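Slow Hands Make Better Data

Most arguments about teaching a robot by demonstration are arguments about volume. A group reports 200 hours, the next group reports more, and the hours are treated as equal. I think the unit is wrong. An hour of remote control is worth what the operator put into it, and we have no agreed way to write that down.

My own records are small. Between February and the summer I logged 2294 demonstrations of desk tidying on a two-arm table, all by remote control, with Gundard as the working name for the task set. I kept the operator, the duration, the number of regrasps and the outcome for each. When I sorted by duration, the fastest fifth was the worst training material in the set. The policies trained on it copied the speed and lost the grasps. 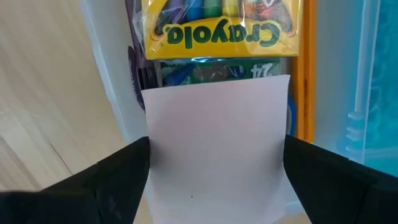
Operators are told to be efficient, and an efficient operator hides information. A skilled person closes the fingers on a target without pausing, having settled the approach well before contact. The policy receives only the motion and whatever the cameras pick up. At the wrist, that can be a blank sheet of paper standing between two fingertips with a crayon box behind it in shiny plastic wrap. Very little in such a view says where the paper ends in depth, and the reflections on the wrap change with every small movement of the arm. An operator who slows down over the last stretch gives the model many more views of the part that matters. One who rushes gives it a few, mostly of the arm in transit.

The usual objection is that slow demonstrations produce slow robots. They do, at first. Playback speed can be raised afterward, within the limits of the hardware, and pauses can be trimmed by a script. Missing views of a grasp can't be put back by any script I know of.

A second objection concerns moving the arm directly by hand. Supporters say the operator feels contact and so makes fewer errors. I agree about contact. The cost is that the operator's body is in the workspace, and often in the picture. With flat items on a tabletop, such as sticky notes, I would accept worse feel in exchange for clean views. For a tight insertion I would choose the other way.

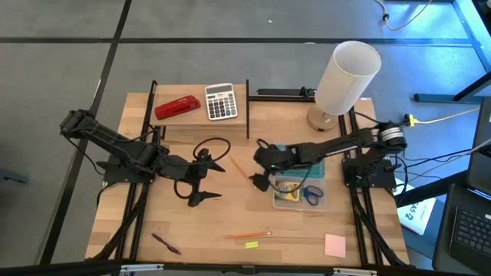
Tambunan, replying to a draft of this piece, wrote that I was blaming operators for a fault in the interface. If the controls lag, the operator learns to move in open-loop bursts, and no instruction to slow down will fix it. Ceven made a similar point and added that operators paid by the episode will always hurry.

Both are right, and neither point rescues the hour as a unit. Lag should be measured and stored with each episode. So should the pay scheme, if it varies. I would also store failed attempts along with their recoveries. In my set, adding up to 20 recoveries per object did more for the final policy than doubling the clean runs. Most pipelines delete them at the first filter, on the grounds that the operator made a mistake. The robot will make the same mistake and will have seen no way out of it.

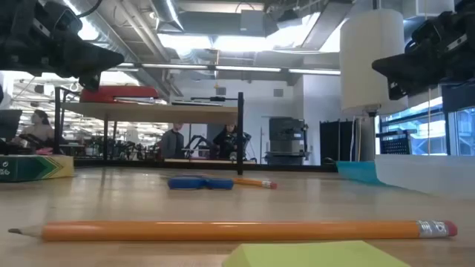 By the editor of Pluswood
Filed under Opinion
2024-08-27

What I would ask of anyone publishing a set of demonstrations is a short table. Give the number of operators, the median duration per episode, the control delay, the share of episodes discarded and the rule used to discard them. My own sheet has nine fields and takes less than a minute to fill in.

Scene variety belongs in that table as well. A pencil lying along the front of a table and a shorter one farther back at an angle are different problems for a gripper, though both go down as "pencil" in the usual label. Record the pose at the start of the episode, even coarsely. Without it, a claim of broad coverage can't be checked by a reader, and a buyer of such data has no means of comparing one set with another except by the hour.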